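[benches] Re: Blue covering and the racks behind it

From: Viola Grasso
To: benches list
Thursday, 4:40 pm

Fuad Belay wrote:

> Hi all,
>
> We are fitting out the back room at Skoscombe and I have been asked to
> settle the work surface and the storage before January. I know Viola's
> group went with the light blue covering and grey aluminum frames for the
> boxes. Two questions.
>
> First, how is the blue stuff to live with? Our old surface was plain
> white and it showed everything. I am also wondering whether the pattern
> bothers people when they are looking for small screws.
>
> Second, are you still happy with the frames? I have a quote from Gebreyes
> for ready-made steel shelving that is cheaper up front, but I can't move
> the shelves once it is bolted together, and our boxes are not all the
> same height.
>
> Fuad

Fuad,

I'll take the covering first. We bought it from Skukia, order line 1793 if you want to ask them for the same thing. It comes on a roll. Let it lie flat overnight before you cut it, and cut it a little long. We trimmed ours the same afternoon it arrived and it pulled back from the edges over the next week, so one of our benches has a gap at the end that collects dust.

The color is fine. It does mark, but less than white did. We get dark streaks where metal parts are dragged across it. Dish soap and a soft cloth take off most of them. Please don't use the orange cleaner that was recommended here last year. I tried it on an offcut and it left a dull patch that is still there.

As for the small screws, black ones are easy to find on it. Short bright ones are harder. The fine dots are worse than I expected under the ceiling lights, and if you look at them too long they seem to swim. We turned the bench lamps so the light comes in low from one side and I haven't heard a complaint after that. I would still keep a plain tray on the bench for loose hardware. 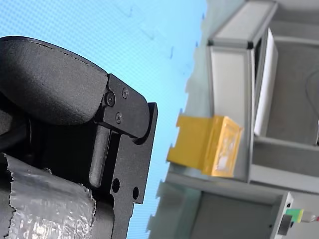 On the frames, I would buy them again. The profile is easy to cut and you can shift a crossbar with one hex key. We have changed the spacing twice - once when the deeper boxes came in, and once because the lowest bar was catching people's knees. With fixed shelving we would have been stuck both times.

There are some things I would do differently. Get the corner brackets in the same order as the profile. We bought ours later from Lusarum and they fit, but the slot nuts were a slightly different size and we spent an evening sorting them into jars. Buy more nuts than you think you need too. A bag of 100 did not get us through.

Measure your boxes with the lids on. I measured without, and the first row had to come apart again. Leave 11 mm above the lid if people will be pulling boxes out one-handed. Any tighter and the lid catches on the bar.

Check that the frame is square before you tighten anything. It will look square when it isn't. We lay ours on the floor, measure both diagonals, then go around and snug up the corners a bit at a time.

About color for the boxes: we use yellow for anything that goes back to the same spot at the end of the day, and whatever is left over for long-term storage. The labels go on the short end. Paper labels under clear tape have held up better than the printed vinyl ones, which curl.

I haven't used the Gebreyes shelving, so I can't say much about it. If all your boxes were the same height I would probably tell you to save the money. With mixed heights I'd go for the profile, or at least put up one bay of it first and see how often you end up moving a bar.

I have a piece of the blue covering left over, enough for a small side table. You can have it if you want to try it out before ordering. It's rolled up next to the paper cutter, and I'm in until six most evenings.

Viola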